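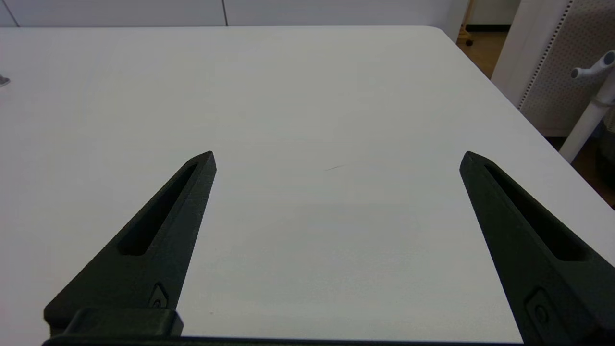 The back room, finished (nearly)

Well, we got there! If you've been following the room since spring you'll know it started as the place where the ironing board and three broken lamps lived, and it's now my proper workroom, with a big white table, white doors all along the wall and a floor I'd happily sleep on. Lots of you asked for pictures after the last post, so I've put them all on one page with a few words under each. Click any of them to make it bigger. Prices are what I paid, so please don't write in if yours was cheaper - I'll only sulk.

Poppy Treloar, October 1, 2020

The room as we found it
Brown carpet, brown curtains, and a smell of somebody else's dog. I'd already taken two loads to the tip by this point, so imagine it worse.

Carpet up
My brother did the gripper rods and I did the staples, which were everywhere. I was still finding them in my slippers a fortnight later.

Floor going down
Pale wood, from the Arnura range, and it took the pair of us a long weekend with a lot of tea. I'd wanted something darker but the room faces north and Mum talked me out of it (she was right, she's been told).

Floor done
I walked up and down in my socks for a good ten minutes. The skirting still needed painting here and, er, one bit behind the door still does.

Flat packs in the hall
Six boxes of Ansah cupboards, and we had to climb over them to get to the loo. Two of them went back for having the wrong hinges, and the new ones came the very next morning, so full marks there.

Doors on
Plain white with no handles, you just push. They do show fingers, but a damp cloth sorts it and I love how quiet the wall looks with all the fabric and wool and old magazines shut away behind it.

Inside the first cupboard
Now that everything is off the floor I've discovered I own four glue guns. The tubs are Drusar ones, 79p each, and I labelled every single lid before admitting I didn't like where I'd put any of them.

The table arrives
It's the Girico, the large one with rounded corners, which I'd been after for ages because I catch my hip on everything. £103 second-hand from a couple who were moving abroad - new it would have been nearer £800! It only just came round the turn in the stairs and I did some shrieking.

Corner of the table
I'm daft about these corners. The top is smooth with a little bit of shine to it, so on a bright morning it bounces the light right back up at you and I hardly need the lamp.

The scratch
Yes, there's a scratch. It's a short thin dark line out near the middle and I've tried bicarb, toothpaste and one of those white sponges. If anybody has got a mark like it out of a white top without dulling the rest, do tell me in the comments. I keep meaning to put a cutting mat over it and then I need the space.

First proper job
Curtain lining for my sister, all laid out flat in one go for the first time in my life. I used to do this on the landing, on my knees, with the cat.

Still to do
A blind, a better chair, and that bit of skirting. I'm hoping to get the blind up in November, once I've decided between the plain one and the one with the ferns, and I'll add the photos to the end of this page when it's in.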